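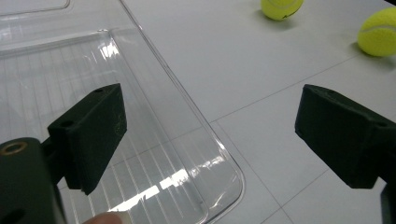 Carnet d'atelier > Ramassage et rangement

Jeudi, reprise à 14 h 10

Tâche du jour : balles de tennis au sol, à mettre dans le bac plastique transparent. Carrelage blanc, plafonniers allumés. Doigts vert foncé, les mêmes que mardi dernier d'après la fiche de Beril. Le bout du doigt gauche est un peu effrangé, à surveiller. Je n'ai pas changé la pièce.

Ce qui me gêne, c'est le bac. Le fond est strié et il renvoie la lumière un peu partout, surtout le long de la paroi intérieure. Pour quelqu'un qui range, aucune importance. Pour le modèle, le rebord arrondi se confond avec les reflets. Callum voulait passer à un bac opaque, je préfère garder celui-ci : chez les gens, les boîtes de rangement sont souvent transparentes, et Dindovis nous a demandé des conditions de logement ordinaires.

La balle elle-même ne pose pas de gros souci. C'est mou, ça accroche, on peut serrer de travers et la prise tient quand même. Le joint gris du carrelage aide aussi pour se repérer. À l'inverse, dès qu'une balle roule contre le bord extérieur du bac, il faut venir par-dessus et l'ouverture des doigts devient juste.

Compteur relevé avant la pause : 2537 essais enregistrés depuis le début de la série, dont 686 avec ce bac. Lionel en voudrait près de 3081 avant de relancer un entraînement. À mon avis il vaut mieux varier les positions de départ que continuer à empiler les mêmes.

Discussion avec Lacey pendant le café, sur la question de fond. Est-ce qu'une machine peut ranger une pièce aujourd'hui ? Ma réponse pour le carnet : une balle connue, un bac connu, un sol dégagé, oui, lentement. Une chambre d'enfant, non. Elle pense que l'écart se comblera par les données, moi je crois que la mécanique compte autant. Des doigts rigides comme ceux-là, je ne vois pas comment ils ramasseraient une chaussette à plat ou une carte à jouer. Côté atelier, c'est pareil : Pernach parle de tri de visserie en vrac, et on en est loin.

À faire :
- refaire 3 passages, plafonniers éteints, lumière du jour seulement
- demander à Vaughn s'il reste des doigts de rechange dans l'armoire du fond
- noter l'orientation du bac au départ, on l'oublie une fois sur deux
- vérifier le serrage du support côté droit

Beril reprend le poste demain matin. Je laisse les réglages de vitesse tels quels, la fiche est dans le classeur Ileren.

Entrées récentes
Pliage de torchons, deuxième série
Vider un égouttoir : notes de Callum
Usure des doigts, relevé de septembre
Balayage d'établi, essais chez Hebden

Contact : carnet de l'atelier Ileren | © Ileren, usage interne | Haut de page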